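Lunde eyes a first win at Sturnia

Märta Lunde has stood on the podium four times this season and she can't wait to climb one step higher.

The Drinance driver starts from the second row at Sturnia this weekend, and anyone who has watched her recent races will know why the paddock is buzzing. Her final lap in qualifying was a joy – brave on the brakes, tidy through the chicane and flat out over the crest.

"I was shouting in my helmet," she said. "The car just went where I looked. When it feels like that you want 18 more laps, and they make you come in!"

Things were very different in November, when testing at Inditdale was a mess of gearbox trouble and cold tires. Lunde managed only 15 laps on the first day.

"I ate a lot of soup and watched everyone else drive," she laughed. "But we ended the week on 89 laps, and by then I knew the car was quick." 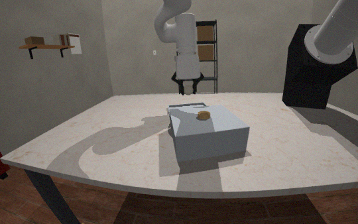 The pale tabletop with the blue-gray box on it, in both views.

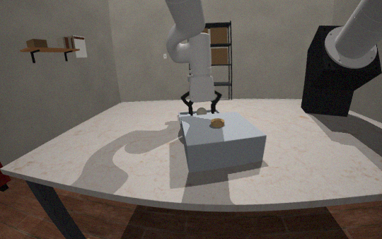 Racing the Mets

The two Mets cars fill the front row, and Lunde is looking forward to the run down to turn one.

"They're fast, and they race hard, but they leave you room. I love that. You can go in side by side and know you'll both come out the other end."

So is this the weekend? She grinned and took her time over that one.

"I want it so much. My dad still asks after every race, 'Did you win?' I'd like to call him on Sunday night and say yes."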